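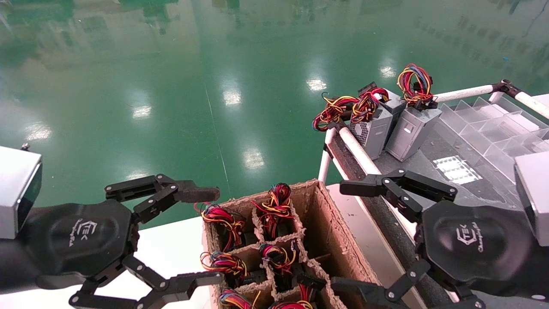
1/ I paid for a distance energy healing session so you don't have to

July 28, 2018. Booked through an outfit called Hayat. By phone. You can also do it in person, but in person costs more and you have to take your shoes off.

2/ The intake form has 35 questions. Number 5 asks whether I have "ever felt watched by water." I put "sometimes" because I didn't want to seem closed off.

3/ There are levels. I was sold the Grallitz Alignment, the starter one. After that comes the Grallitz Deep Alignment, and after that you can teach the Grallitz Alignment to other people, and I think I see how this works.

4/ Session opens with 17 minutes of breathing. Hers, mostly. I had her on speaker and the dog left the room.

5/ She says my field is "bunched up on the left." I have slept on a bad pillow since college and my left shoulder clicks when I reach for cereal, so, fine. Point to her.

6/ Asked if the phone signal gets in the way of the energy. No, the energy was there first. Asked if it would work over text. There was a pause and then she said that was a different package.
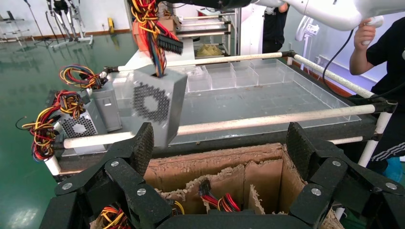
7/ Where was I. The package. Text sessions go through their sister company, Simex, and need a Pinach stone, sold separately. You hold it while you read the texts. It comes in rose or gray and ships in July only, for moon reasons.

8/ I did not buy the stone.

9/ I looked at the stone for a while with the page open on my other screen. Gray, if you're asking.

10/ She also told me my heart center is 2,000 years old. I asked if that's old for a heart center and she said "it's getting there." I've been thinking about this ever since in the checkout line, at the dentist, etc.

11/ Results so far: slept great the first night. Slept badly the second night. Shoulder still clicks. I did call my sister back, which I'd been putting off, and Hayat can have partial credit for that.

12/ A few of you are asking what it cost. Less than the dentist, more than a pillow.

13/ Follow-up email just came in. My left side has been "released to the right." Going to need a second session for the right.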